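Section 3. Installing the Under-Sink Filter

Read this section in full before starting work. Installation of the Brundico under-sink water filter requires access to the cabinet below the sink and to the cold water shutoff valve. No changes to the hot water line are needed at any stage.

3.1 Before You Begin

Confirm that the cold water shutoff valve closes completely. To check, turn the valve clockwise until it stops, then open the cold side of the faucet. The flow should stop within a few seconds. If water continues to run, have the valve replaced by a licensed plumber before proceeding.

The filter is intended for use with treated municipal water. Owners of private wells should refer to Section 7 and have the water tested before the first cartridge is fitted.

Tools required:
Adjustable wrench
Phillips screwdriver
Drill with pilot bit (supplied in the mounting kit)
Pencil and tape measure
Bucket and dry towels

Note: Thread seal tape is required only where the supply adapter meets a tapered fitting. Do not apply tape to the push-fit connectors.

3.2 Choosing a Position for the Housing

The housing must hang upright, with the cartridge bowl pointing down. Leave 3 inches of clearance between the bottom of the bowl and the cabinet floor so that the cartridge can be removed. The side wall of the cabinet is preferred. The back wall may be used if the drain trap does not block access to the bowl.

Do not mount the housing directly above an electrical outlet, a garbage disposal, or stored cleaning products. In homes where the temperature inside the cabinet can fall below freezing, the filter must be drained and removed for the winter.
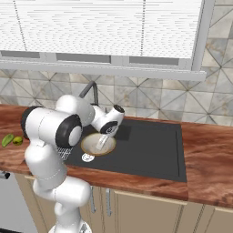

The supply tubing is delivered in a single coil and may be cut to length. Measure the distance from the housing to the faucet connection and allow an extra 5 inches for a gentle curve. Tubing that is pulled tight will place strain on the connectors and may leak. Tubing that has been bent sharply enough to crease should be discarded, even if it appears to recover its shape.

3.3 Mounting the Bracket

1. Empty the cabinet and wipe down the wall where the bracket will be placed.

2. Hold the bracket against the wall and mark the two screw holes with a pencil. Check that the marks are level.

3. Drill a pilot hole at each mark. Stop as soon as the bit is as deep as the collar on its shaft.

CAUTION: Check the far side of the cabinet wall for dishwasher hoses and wiring before drilling.

4. Drive both screws until the bracket is firm. Overtightening may strip the holes in particleboard cabinets.

5. Hook the housing onto the bracket and press down until it clicks.

3.4 Connecting the Water Supply

1. Close the cold water shutoff valve. Open the faucet to release pressure and leave it open.

2. Place the bucket under the valve. Loosen the faucet supply line with the wrench and allow the remaining water to drain.

3. Thread the supply adapter onto the valve by hand, then tighten it a quarter turn with the wrench.

4. Cut the tubing squarely. A slanted or ragged cut is the most common cause of leaks at a push-fit connector.

5. Push one length of tubing into the port marked IN and a second length into the port marked OUT. Each must travel past the first point of resistance and come to a firm stop. Pull back gently to confirm the grip.

6. Connect the free end of the IN tubing to the supply adapter, and the free end of the OUT tubing to the faucet supply line, using the second adapter.

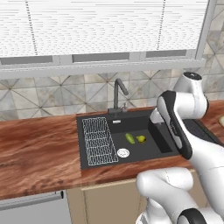 7. Fit the colored locking clips behind each connector.

Note: The flow arrow on the housing cap must point toward the faucet. Reversed connections will reduce flow and shorten the life of the cartridge. They will not damage the faucet.

3.5 Fitting the Cartridge and Flushing

Wash your hands before handling the cartridge. Remove the plastic wrap and the end caps, and keep the date label. Insert the cartridge into the bowl with the gasket facing up, and turn the bowl onto the cap until the two raised marks line up.

Open the shutoff valve slowly, over a count of five. Inspect each connection with a dry towel. If moisture is found, close the valve, release the pressure at the faucet, and reseat the tubing.
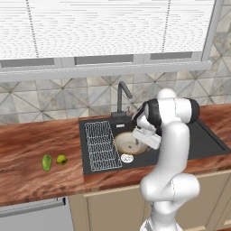 Run cold water at full flow for 5 minutes. The water may be gray or cloudy at first as fine carbon dust leaves the cartridge. Do not drink it or use it for cooking during the flush. Cloudiness caused by trapped air is harmless and may return for a day or two.

Each Brundico cartridge is rated for 300 gallons. Write the month of installation on the date label, for example April, and attach the label to the inside of the cabinet door.

If a connection still leaks after it has been reseated twice, close the shutoff valve and contact Customer Service. Please quote fault code 42 and have the serial number from the housing cap available.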